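README: Skaltitz sorting recordings, can and bottle subset

Last updated: June

Please read this file before you train anything on the subset. It contains a fault that we found late, and a part of the episodes is affected by it. The fault is now understood and marked in the data, but the marking is not perfect. I explain below what is marked and what is not.

## What is in the subset

The subset has 680 episodes of a two-arm station that sorts drink containers into two bins. The station is at our site in Canville. The operator moves the arms by teleoperation, and each episode ends when the operator presses the stop pedal. Cans go to the gray bin and bottles go to the yellow-green bin. This rule is the same in all episodes.

Every episode has:

- the fixed camera video
- joint positions and commanded positions for both arms
- gripper opening, commanded and measured
- motor current of each gripper
- a short text instruction
- a quality flag (see the section on flags)

## The fault

The problem is in the right gripper. In 139 episodes the measured opening does not agree with the real opening of the fingers. The log says that the gripper is fully closed when there is still space between the fingers. The operator sees the real fingers, so the operator corrects by hand, and many of these episodes still finish well. A policy trained on the logged values learns something different. It closes until the number looks correct and then it lifts, and the can stays on the table or falls on the way.

Dela Laryea noticed it first, when she tested a policy on the cans. The arm approached well and then went up with nothing in the fingers. We thought first about the video delay, and we lost a lot of time with this idea. Then Eliécer Betancur compared the motor current with the opening. When a finger touches a can, the current should rise at an opening close to the width of the can. In the bad episodes it was rising too late, and always by the same difference.

The cause was a loose set screw on the shaft of the gripper encoder. The shaft slipped after a hard contact with the rim of a bin, and the zero position moved with it. The home routine at startup did not detect this, because it checks only that the encoder answers. It does not check where the fingers are.

The right place to look for the fault is the moment before the first grasp. The fingers should be wide apart, no object is touched yet, and the current should be near its idle value. If the measured opening is wrong at this moment, it is wrong in the whole episode.
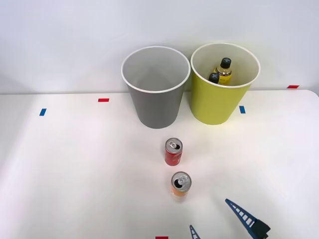 ## Quality flags

- `ok`: opening and current agree. You can use all fields.
- `offset`: the right gripper has the wrong zero. Video and arm joints are good. Do not use the measured opening of the right gripper.
- `unsure`: the operator made no clear grasp with the right arm, so we can not compare the values. There are 6 of these.

The 139 affected episodes all have the flag `offset`. The flags were set by a script and then Nidia Huanca checked the result against the video. It is possible that an `unsure` episode also has the fault. If your work depends on the exact opening, please leave them out.

We did not correct the values in the files. A corrected column was prepared, but the slip happened during an episode in 2 cases, and there a constant correction is wrong for one part of the recording. We prefer to give the raw numbers with a clear flag.

## Safety note

The same fault had one more effect. The force limit of the gripper becomes active only below a certain measured opening. With the wrong zero, this limit came at the wrong moment, and one can was crushed between the fingers. No person was hurt. Please do not put a hand between the fingers while the arm is powered, also when the screen shows that the gripper is at rest.

What we changed at the station:

1. The set screw is fixed with thread locker and has a paint mark across it.
2. The home routine now closes both grippers on a gauge block and compares the value.
3. The force limit is active at every opening.
4. After any contact with a bin rim, the operator stops and runs the home routine again.

## Known limits

The left gripper was checked in the same way and is good. The lighting and the table are the same in the whole subset, so do not expect a policy to work at another station without more data. Our second station, in Cáceres, uses another gripper model and is not included.

## Contact

Questions about the flags go to Nidia Huanca. For the hardware, please write to Eliécer Betancur. If you find an episode with the flag `ok` where the current rises too late, send us the episode number and we will check it.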